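# Norum 8, bin-picking planner: a review

We have had Norum running on our KUKA cell in Clivcombe since January. It takes a depth image of the bin, finds the blocks, ranks the grasps and plans the arm's path in and out.

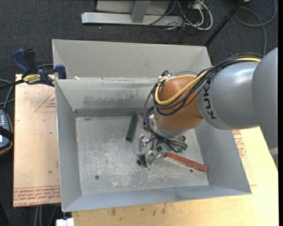
## Setup

Installation took an afternoon. Most of that went on the bin model, which you enter as five planes. The sloped sides matter, so measure them. Helge Blomqvist typed ours in as vertical walls the first time, and the planner kept offering grasps it could never reach.

Calibration is a guided routine and works as the manual says. The cable bundle on the wrist has to be added by hand as a collision shape. I drew it too thin, then doubled it.

## Perception

Long rectangular blocks are handled well in the open part of the floor. Red ones were found more reliably than dark green ones against our scratched gray metal — turning up the exposure helped. Blocks lying near the base of a slope are still its weak spot. The pose comes back tilted a few degrees, and the gripper closes on a corner.

## Planning

A full plan takes 540 ms on our machine. Over 2,660 picks, 200 failed, and Qusai Khoury sorted the logs: most were bad poses near the walls. The paths themselves are smooth and stay clear of the bin.

Two complaints. The cost weights for grasp ranking sit in a text file with no comments. And when no grasp is found, the planner returns the same error whether the bin is empty or every block is blocked. Leen Awad wrote a small check to tell the two apart, and it should ship with the product.

## Worth buying?

For simple parts in a fixed bin, yes. We tried Bellutlow before it and spent far longer tuning. If your parts pile up against the walls, ask for a trial license first and test with those.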